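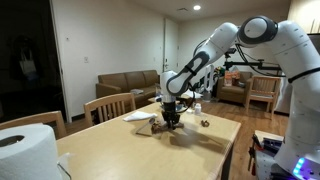 The Case Against the Clear Table

Every May some magazine tells us to clear the dining table down to bare wood and keep it that way. I've tried it. It lasts until somebody wants a paper towel.

The latest version making the rounds is the Prellgate method, which a few people at the Gramgate swap meet were very excited about. You get 16 cards, one per surface in your home, and you are supposed to stand at each surface every night and ask what it is for. I can tell you what my dining table is for. It's for napkins, the roll of paper towels, a little bottle of something, and whatever scrap of cardboard came off the last package. Put those in a drawer and they'll be back out by breakfast.

Noelia Toledo did the whole course and says her living room has never looked better. Maybe so. She also admits that the bags now go on the armchair, and I'd like to know which card covers armchairs. Moving a pile from the table to the seat of a chair doesn't strike me as tidying.

What I will grant them: pushing the chairs in does help, and a light wood table looks better with a wipe. Neither of those needs a card.

If you want to judge for yourself, Noelia has 2 spare sets to lend. Ask her before you spend money on one. The fall swap meet will have a table for household books too, and I expect to see the Prellgate guide on it.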